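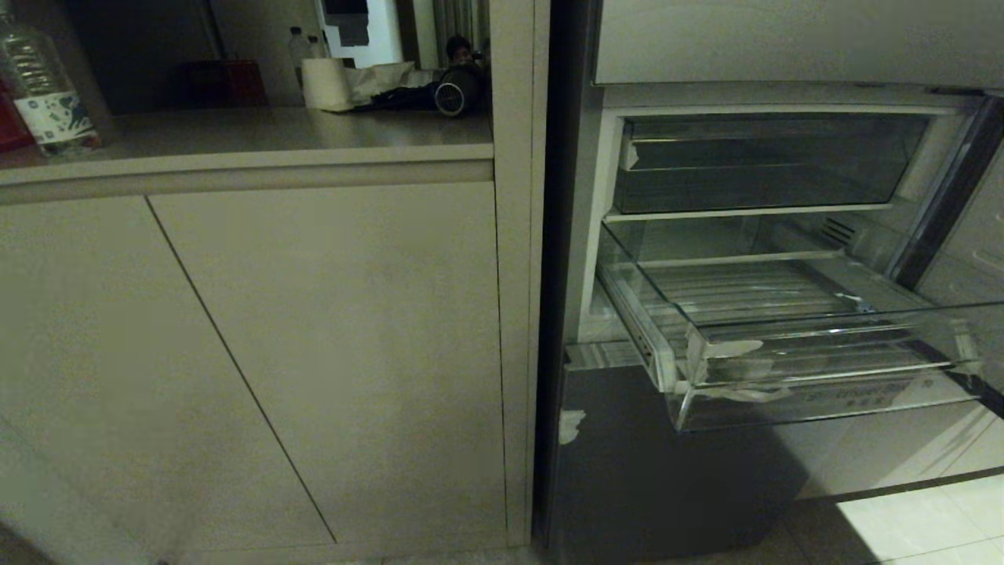
The gap between a refrigerator and the cabinet next to it is a design decision, and it is usually made late. Aliki Margaritis, who plans small kitchens for Flelter, sets it first. Her minimum is 12 mm on the cabinet side, increased to 15 mm where the refrigerator door has to swing past a countertop with a thick front lip.

Handleless fronts complicate the calculation. A flush door needs room for fingers or a push latch, and matte finishes show smudges wherever hands land. Margaritis wipes them with a damp cloth and no cleaner.

The counter beside a refrigerator collects whatever is in use: water bottles, paper towels, a bag still to be put away. She leaves that stretch clear of fixed fittings and puts the outlet under the upper shelf. In the Fasescombe apartments the stretch is 29 inches long.

At floor level the rule is simpler. Panels stop short of the floor so a mop can reach the joint.
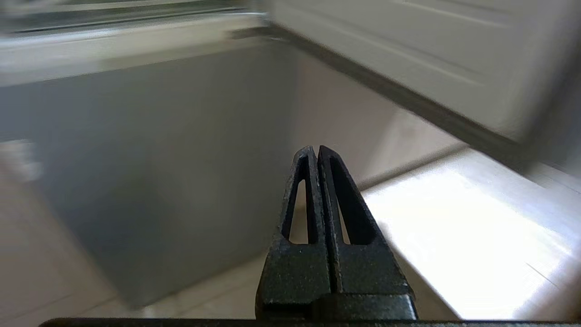
Gray panel and floor, with a pale band higher up.

Reader comments

Sampaio: Is the 12 mm measured from the door or the carcass?

Astik: Carcass. Ours was set at 15 and the door still rubs.

Sampaio: Check that the feet are level.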